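Crypto Tax Records Analyst – Prandico

Reading time: 1 min
Print | E-mail

Prandico prepares transaction records for tax filings and information requests involving digital assets. The analyst will reconcile wallet exports with exchange statements, assign cost basis, and document unmatched transfers. The current queue holds 456 client accounts, nearly 300 of them with activity on more than one exchange.

Requirements: two years in tax preparation or bookkeeping; working knowledge of Form 8949; SQL or advanced spreadsheet skills. Experience with Bugti ledger files is useful – training is provided. 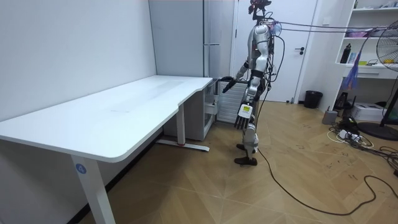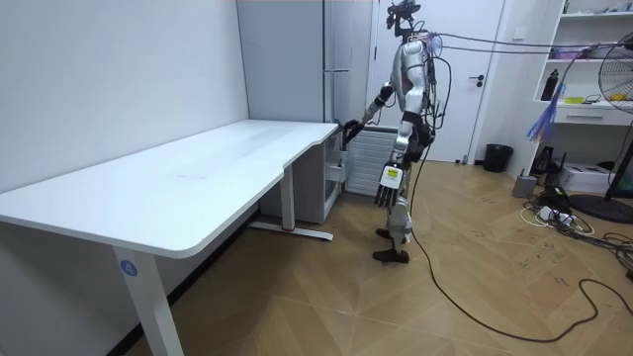
Applicants complete a timed reconciliation test of 20 transfers, followed by an interview. The position is on site, and most review work is done upright at a long white desk. Seated stations are available on request. Send a resume and one redacted work sample to the Skakwood office by the end of February, quoting reference 1166.

Related
– Tax Data Engineer, Bultamine project
– Records Request Coordinator, Skakwood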